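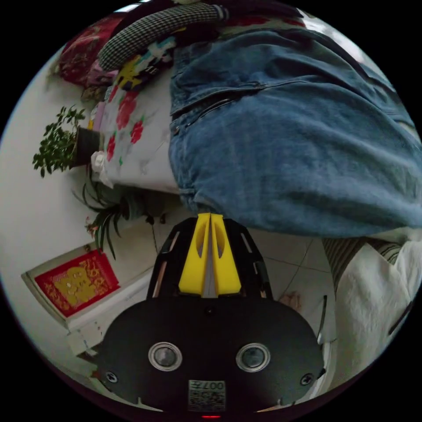 Figure 2. Bed with floral sheet, houndstooth bolster and red floral quilt; a potted plant beside it and a spider plant near the floor.

Unit 2: Textiles in the Small Bedroom
Instructor: Mpho Joubert

Students should distinguish bedding by function before discussing pattern. The sheet covers the sleeping surface; the quilt and pillow are put away or bundled by day; the bolster supports a seated person. In Figure 2, florals and houndstooth share one bed -- a mixture common in rooms furnished over time.

Assignment: describe the textiles of one bedroom in no more than 400 words. Submit by 5 p.m. to Ferdinand Ammann.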